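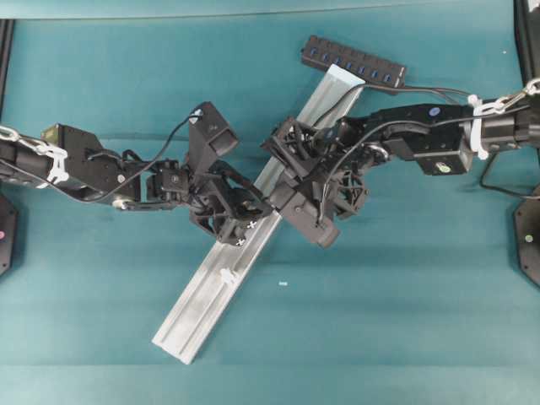 Setting up a shared work area for two arms

Go through these steps before each session on a two-arm bench. They follow the Murnden shop rules, last changed in July.

1. Clear the tabletop. Only the part and the gear needed for the job stay on it.

2. Lead every cable away from the space between the grippers. Leave enough slack at the wrist for a full turn, and tie the cable back near the base.

3. Home both arms, one at a time. Keep hands off the table until both have stopped.

4. Set the part down where both grippers can reach it. Long parts may lie at an angle.

5. Run the first 2 passes at low speed with a finger on the stop button. If the grippers touch each other, stop and reset the start poses.

6. Check the finger pads and wrist screws every 22 hours of run time. Replace the pads after 1000 grasps.

Write any stop in the bench log, with the step you were on. Questions about the log go to Kartini Khoo.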